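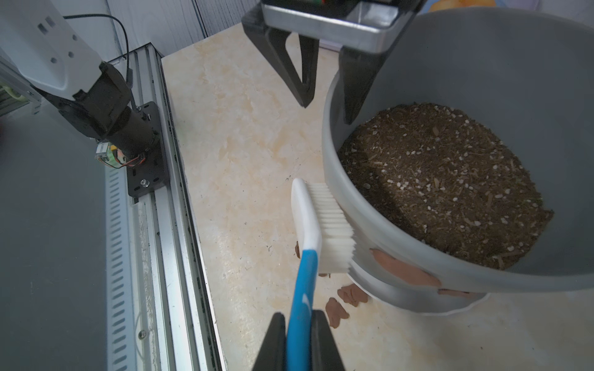

Garden plots in Atance will get shared tool washing points

Gardeners in Atance will have to clean their buckets, pots and hand tools before they leave the allotments, under new rules that start in August. The town is putting washing points at both garden sites, the old one by the river and the newer one on the Fimeris road.

The reason for the change is clubroot, a disease of the soil that attacks cabbage, broccoli, turnip and other plants of the same family. It was found last summer on 11 plots at the river site. This spring the number went up to 30. The Fimeris road site has 54 plots and until now no case has been reported there.

Clubroot makes the roots thick and deformed, and the plant above the ground becomes yellow and weak on warm days. It can stay in the soil for many years, also when no cabbage is grown. It moves from one place to another mostly with soil, and a small amount on a boot or on the bottom of a bucket can be enough. For this reason the town's garden office wants to stop the soil from traveling between the two sites. Many families have a plot in one site and help relatives in the other.

Each washing point will have a cold water tap, a stone floor with a drain and a place to hang brushes. The waste water will go first into a settling tank, so that the mud does not return to the paths or to the river. The work is done by Kevivent, a building firm from the region, and the office said in its notice that the river site will be ready first. The water at Fimeris road needs a new pipe under the parking area, and that part can take longer if the ground is hard.

According to the notice, gardeners should first knock off the dry soil on their own plot and only after this use water and a stiff brush. Containers must be cleaned on the outside as well as the inside, with attention to the bottom and under the rim. Tools with wooden handles should be dried before they are put away. Soap is not required, and bleach is not allowed because of the drain. Wheelbarrows may stay at the site overnight if the owner writes the plot number on them.

The rules also say that gardeners may not bring young cabbage plants from home unless they were grown in bought compost. Roots from sick plants must not go on the compost heap. A closed container for them will stand next to each gate, and it will be emptied every Friday morning.

Not all gardeners are happy. In letters pinned on the board at the river site, several of them complained that one tap is too few for the busy hours after work, when people wait already to fill their watering cans. One letter asked why the town did not act last summer, when the disease was still in one corner. The office answered on the same board that it had to wait for the soil tests, and that a second tap can be discussed after the first season.

Others have begun on their own. Some plot holders at the river site have spread lime on their beds, which makes the soil less acid and can slow down the disease, although it does not remove it. The Amrani nursery, on the main street, said it is now selling cabbage varieties with some resistance and that it will keep a list for people who want to order young plants for autumn.

The yearly rent for a plot will not change. The garden office will pay for the brushes and will replace them when they are worn out. Gardeners who lose their plot of cabbage this year can ask for seeds of beans, onions or lettuce, which are not affected, from the office counter. The counter is open in the morning and closes at 12.

A meeting about the rules will be held at the river site before the first washing point opens. The time will be put on the board at both gates.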